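Lalholm work top, matt light grey

The Lalholm is a smooth top for work tables and packing benches. It has a pale, nearly white colour, so small parts and dark tools are easy to find on it. We sell it with or without the Torkitz legs. 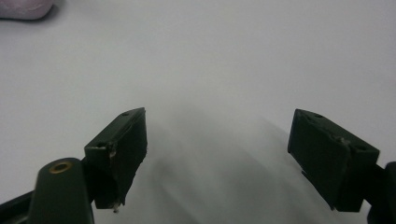

Page last changed: November, by Ilse Dekker

The matt finish does not give strong reflections under a lamp - many customers ask us for this. Clean it with a soft cloth and mild soap. Please do not use scouring powder.

Delivery takes 13 working days. If you order more than 4 tops, please write first to Jhosep Inga, so he can check the stock. Samples are free, one for each address.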